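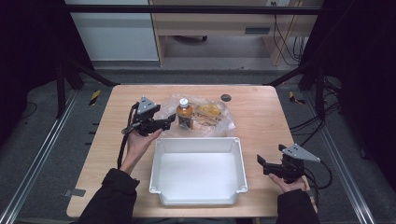 Skemside Handling Practice Project
Progress report to the Trasow Fund, second reporting period
Prepared by Iveta Bartoš, project lead

1. Purpose of the grant

The Fund's support allows Skemside to write, test and publish a code of good practice for recording two-handed manipulation tasks with hand-held grippers. The code covers the work area, the operator, the objects handled and the records kept afterwards. It is meant for small laboratories which have the equipment but no written rules of their own, and which at present pass their methods on by word of mouth.

2. Work completed in this period

Draft 2 of the code was issued to both partner sites, Dunstan and Skeltoslow, in October. It contains 35 clauses. Draft 1 had 70, and the reduction was made by joining clauses that said the same thing in different places, and by moving guidance on software into a separate note.

Between them the sites returned 233 written comments. Most concerned wording. A smaller group raised points of substance, of which the following have been accepted.

Clause 4 (work area) now asks that the table be put back in its marked position before each session and that the marks be checked again at the midday break. Dunstan had found that a table could be nudged during cleaning without anyone being aware of it.

Clause 9 (cables) requires each gripper cable to be led away on the operator's own side of that hand. Cables may not cross in front of the body. The earlier draft allowed crossing where the cable was long enough, and both sites asked for this to be removed.

Clause 12 (clothing) asks for plain dark sleeves to the wrist, with no watch or bracelet.

Clause 17 (objects) has been rewritten. Everyday packaged goods remain the preferred test items — bottles, snack packets, trays and bags — but containers of liquid must be closed before the session starts and inspected at the end of it. Clear plastic bags are permitted, and the record must state that one was present.

Clause 22 (failed attempts) is new. A dropped or missed object is to be logged and the recording kept. Operators had been deleting these, each following a private rule as to what counted as a failure.

3. Site trials

Each clause is tried in ordinary working sessions before it is confirmed. The standard task for this period is the transfer of packaged items between the tabletop and a shallow tray, using either hand. The operator holds one gripper in each hand throughout, and the free gripper is kept open and clear of the tray while the other is closed on an object.

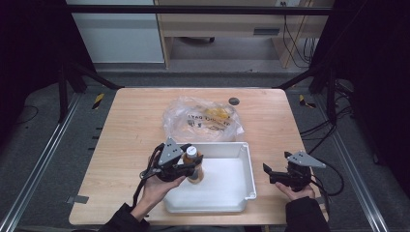

Must a site buy new equipment in order to follow the code?
Sites may use the grippers and tables they already own, provided that the layout is marked out, measured and written down before recording begins.

Eleven operators have now completed the induction set out in Annex B. Dzintra Mets observed the inductions at Skeltoslow and has recommended that the section on rest breaks be read aloud at the start, as several operators had passed over it. We have adopted the recommendation at both sites.

4. Matters outstanding

The clause on naming and storing recordings is not yet agreed. Dunstan prefers one folder for each operator; Skeltoslow prefers one for each task. A joint proposal is being prepared and will be sent to the Fund's adviser for comment.

The clause on visitors in the work area has been deferred to Draft 3 — the present wording does not say who may stop a session.

5. Spending

Spending is within the approved budget. A small underspend on travel arises from two meetings held by telephone, and we ask permission to carry this forward towards printing.

6. Next period

Draft 3 will be tried at both sites under the same task, with a second task added once the storage clause is settled. The Fund will receive the draft together with the full table of comments and our response to each.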